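How to Lead a Small Group Bible Study When You've Never Led Anything 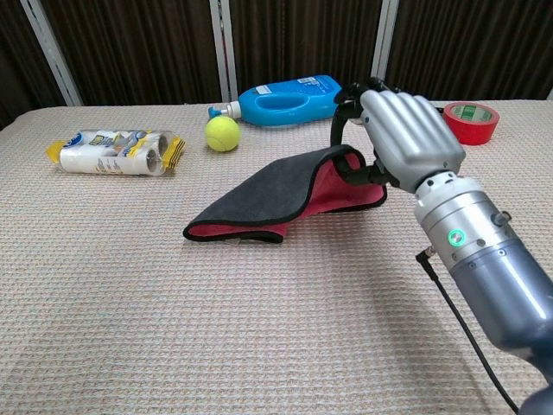
Asanka Pramanik wrote to me in December wanting to know how much of the chapter a leader has to understand before the first meeting, and whether it was cheating to read the leader's notes. All of it would be nice, Asanka, but I have never managed it! And please read the notes.

I've led a group at Dogbe Chapel for 11 years now, and I still do my prep the same way I did that first winter.

Step 1. Pick something short. Philippians or Ruth or James. We started with Isaiah (my idea, sorry everyone) and by chapter 9 we were down to 3 people and a plate of cookies.

Step 2. Read the passage twice, out loud if the house is empty. Write down whatever bugs you. Those scribbles make better questions than most of the printed ones, because you really do want to know.

Step 3. Cut your questions down to five. I use the Prellorum study guides, and they give you way more than you can cover in an hour. Circle your favorites and let the rest go.

Step 4. Start with an easy one that anybody can answer, even the person who didn't do the reading. Then read the passage together, a few verses each, and let people pass if they hate reading aloud.

Step 5. Wait. Ask the question and count to ten in your head. It feels like nearly 50 minutes, I know, but somebody will speak up.

Step 6. Leave time for prayer. We stop talking at 8:15 no matter how good the discussion is, and write the requests in a notebook so we can ask about them next time.

If you get a question you can't answer, say you'll look it up, then do it before the next meeting and bring what you found.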